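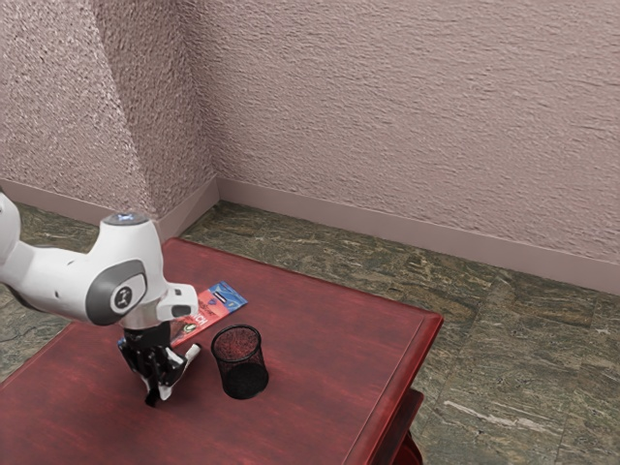
Umali is hiring a part-time evening program assistant for its community writing workshops in Funatbridge. The job runs from September through the end of May, with a possible second year. You would set up the room, greet people as they come in, hand out the reading packets and stay until the last person has left. Most of the evening happens at a dark red wooden table, where people read their drafts aloud and mark up each other's pages. You do not need to be a writer yourself, but you should be comfortable around people who are sharing work for the first time.

About the workshops

Umali runs free workshops for adults who want to write about their own lives. Groups are kept to 16 people. Some are working on family histories, some on letters they never sent, and a few are writing fiction. The Funatbridge program has been going for six years and last season had 295 enrollments. At the end of each season we print a collection called Gustska, with a run of 1,000 copies that go to local libraries, clinics and waiting rooms.

What you will do

Open the room at 5:30 p.m. and have it ready by 6:00
Check people in and keep the attendance sheet up to date
Make copies of drafts before each session
Answer questions by phone and email, usually two to three hours a week
Collect final drafts for Gustska and keep track of signed permission forms
Tidy up and lock the door by 9:00 p.m.

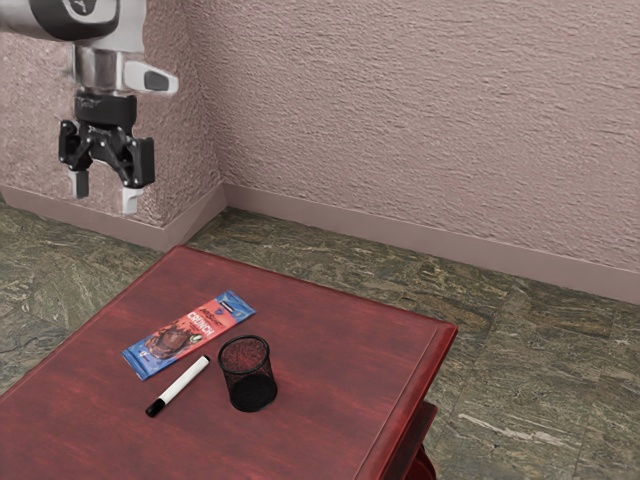
The red table and the pinkish wall.

What we are looking for

You should be reliable, on time and easy to talk to. We need someone who can keep simple records without being chased for them. Experience with adult education, library work or front desk work is helpful. A second language is a plus - Spanish and Tagalog are the two most often asked for. You must be able to lift a box of books and be available two evenings a week during the season.

A degree is not required. We will ask for two references, and at least one should be from someone you have worked or volunteered for.

Hours and pay

The position is 16 hours a week at $23 an hour, paid every two weeks. There are no sessions during the last two weeks of December, but you will be paid for one of them. Paid sick time starts on your first day. Training takes place over three evenings before the season opens, and it is paid at the same rate. Parking behind the building is free after 5:00 p.m., and the Fistasura bus stops one block away. 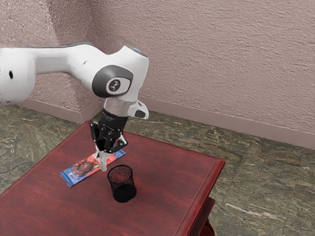
How to apply

Send a resume and a short letter (one page is plenty) to Shiela Magbanua, program manager. In the letter, tell us which evenings you can work and describe a time you helped a group run smoothly. Please do not send writing samples, as they will not be read as part of the application.

Applications are reviewed as they come in. Interviews last 30 minutes and are held in person, though a first call by phone can be arranged if you live out of town. Everyone who applies will get a reply, normally within two weeks. If you need an accommodation for the interview, mention it in your letter or leave a message at the front desk.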